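Inicio | Manuales | Mesas de mezcla | Directo | Contacto

Pliriveo 4 – Guía de puesta en marcha
Sección 2: Prueba de sonido en salas pequeñas

Esta sección da por hecho que la mesa ya está atornillada al rack y que alguien ha leído la sección 1. Si solo se cumple lo primero, vuelva atrás; le esperamos.

1. Apague los altavoces autoamplificados antes de tocar un solo cable. El batería le dirá que no hace falta. Apáguelos.

2. Conecte la voz principal al canal 1 y baje la ganancia al mínimo.

3. Encienda primero la mesa y después los altavoces. Al terminar la noche, el orden es el inverso. 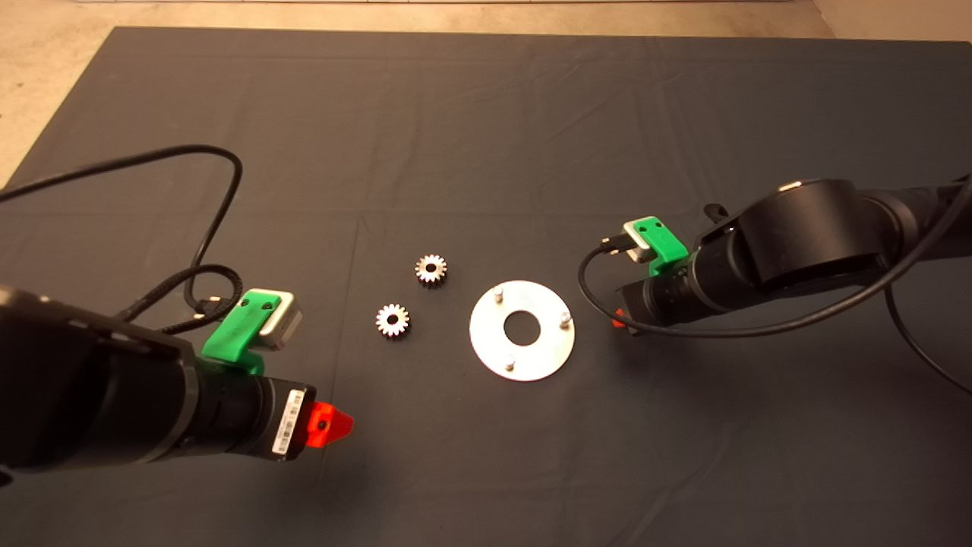 Tela gris oscuro con algunas arrugas y un cable negro largo.

4. Pida al cantante que cante como en el concierto. Cantará a la mitad. Suba la ganancia hasta que el indicador se quede en verde y deje margen para el estribillo, que es donde suelen llegar los disgustos.

5. Active el filtro de graves en todas las voces. En el bombo y el bajo, déjelo quitado.

NOTA: El botón PAD atenúa la entrada. Si un canal suena muy bajo y ya ha cambiado dos veces de micrófono, mire ese botón antes de culpar al fabricante.

PRECAUCIÓN: No active la alimentación phantom con el volumen general subido. El chasquido se oye hasta en el guardarropa.

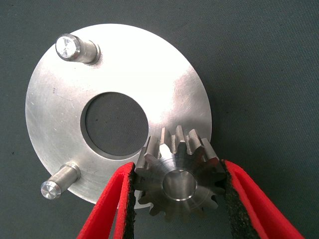 Disco de aluminio con orificio central. Acabado mate, con arañazos finos.

6. Abra los monitores de uno en uno. Cuando aparezca el acople, baje el envío un poco y busque la frecuencia en el ecualizador gráfico. En la sala Saleck, donde probamos la mesa, la culpable era siempre la misma banda de agudos – cada sala tiene la suya y le coge cariño.

7. Guarde la escena con un nombre que entienda mañana. En la unidad de pruebas siguen conviviendo «final», «final buena» y «Benítez no tocar».

NOTA: La memoria admite 39 escenas. Al guardar la siguiente se sobrescribe la más antigua, sin preguntar.

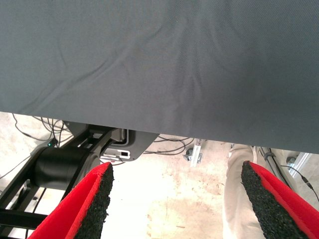
Texto: Naa Asamoah | Revisado el 14/12/2020

8. Para los teloneros, cargue la escena vacía y repita desde el paso 2. Reserve tiempo para el guitarrista que trae su propio previo Stiltico y no recuerda si la salida es balanceada. Si él duda, use una caja de inyección.

9. Bloquee el panel manteniendo pulsado LOCK hasta que parpadee. El bloqueo no afecta al volumen general, así que quédese cerca de la mesa.

La conexión de la grabadora se trata en la sección 3.

1.703 lecturas | 4 comentarios | Compartir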